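Drakex open day: folding recordings

README, written by Violeta Acuña

This folder keeps the recordings from our open day on March 20, 2018. Visitors could stand near the table and watch two arms work with a checked cloth. We saved 95 episodes - the short ones are also included.
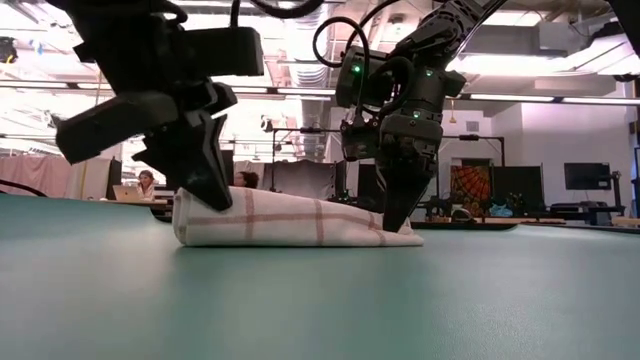 Contents

episodes/ - one folder for each attempt, with joint positions and video
notes.txt - remarks written during the day, in English and Spanish
skip_list.txt - 14 episodes with a missing video stream

Use

Please read the skip list before training. Episodes over 2,000 steps are split in two files. Corrections are welcome until May.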